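About Kimel

Kimel began with a dropped jar of pickles. Ivone Assunção and Hernán Carhuamaca were running a packing line in Jultport at the time, and the gripper on station four had decided, at 3 in the morning, that it was holding something when it wasn't. The controller agreed with it. Between them they sent 201 jars to the floor before a person walked past and noticed the smell.

The line's owners wanted to know who to blame. Ivone and Hernán wanted to know why a machine would believe its own fingers over the evidence. They wrote a short report, which was ignored, and then a longer one, which got them their first paying customer.

We're now a company that looks into robot failures for a living. If your gripper lets go early, holds on too long or closes when no one asked it to, we take it apart, find out why and tell you in plain words. We have worked through some 600 faults so far. A good share of them were a loose screw, and we charge the same for those. 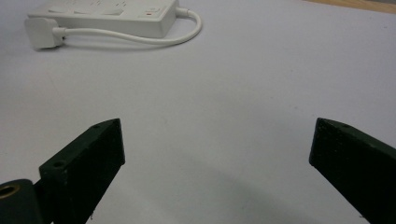
Aníbal Guzmán runs the bench. He joined us from Cieślak, where he spent years building fingers for other people's machines, and he still takes a cracked one personally. Hiyori Maruyama handles safety reviews and has the final say on whether a cell goes back into service. Customers have tried to go around her. It adds a week.

We should mention the Cladum business, as people ask. Cladum was our own test rig, and last October it closed on Heriberto Palomino's sleeve while he was explaining to visitors how the stop circuit worked. The stop circuit did not work. Heriberto was fine, the shirt was not, and we had wired the thing ourselves. The full write-up is free to anyone who asks for it, with our names left in. Hiyori wrote it, and she was not gentle.

Heriberto answers the phone most mornings. Please keep the broken part, and don't clean it first.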